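Brider Build FAQ

I get the same emails over and over since I put up my notes on Brider, my home-built hand-held gripper setup, so I'm answering them all in one spot. If yours isn't in here, write me anyway!

Why did you name it Brider?
The first version was a bridge-shaped bracket and I typed the label wrong. By the time I noticed, all my folders were called that.

Do I need a real workshop?
Nope. I cut and drill at Grostbridge, the shared shop across town, and do everything else at home (bedroom included). A drill press is the one tool I wouldn't want to skip. If you can borrow an hour on one, you're set.

How much did it cost?
My spreadsheet says $1,222, and that includes the parts I ruined. You could do it for less if you measure twice, which I did not.

What do you practice on?
Whatever's small and lying around the house. Soft stuff is way harder than blocks, so I use a lot of it. Tidying things into a cardboard box on the bed is still my favorite test, and I like doing it by the window in daylight.
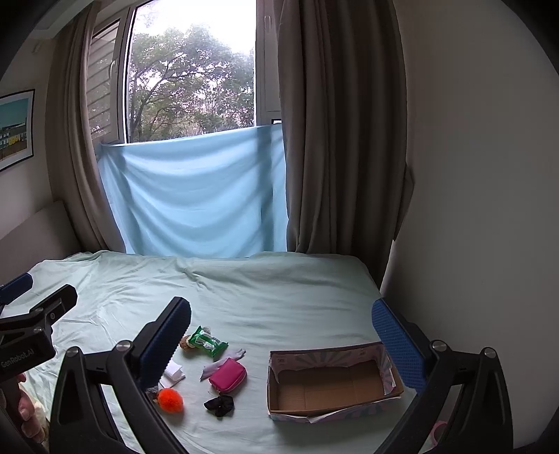
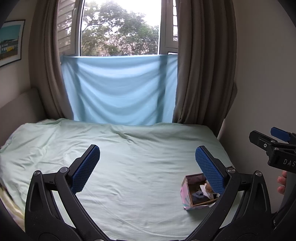

How long is a session?
I stop at 30 minutes. My wrist gets cranky after that and my grabs get sloppy, and sloppy grabs are no fun to sort through later.

Does wrinkled bedding mess things up?
A little, and I leave it wrinkled on purpose. My early runs were all on a bare desk, and then everything fell apart the first time I tried fabric on fabric. I'd rather find the trouble early.

What's the most common build mistake?
Overtightening the pivots! I did it on 2 builds in a row. The fingers should swing freely with no wobble. Back the screw off a hair, work the joint by hand, then check it again the next day.

Which software do you use?
Flornero for sorting my recordings and Lawal for lining up the timing. Both are little scripts I wrote myself, and they're messy. I'm cleaning up Lawal first.

Can I buy a finished one from you?
Sorry, no. I barely keep up with my own repairs. I'm hoping to have a cut list and drilling template ready in May, and I'll post them on this page.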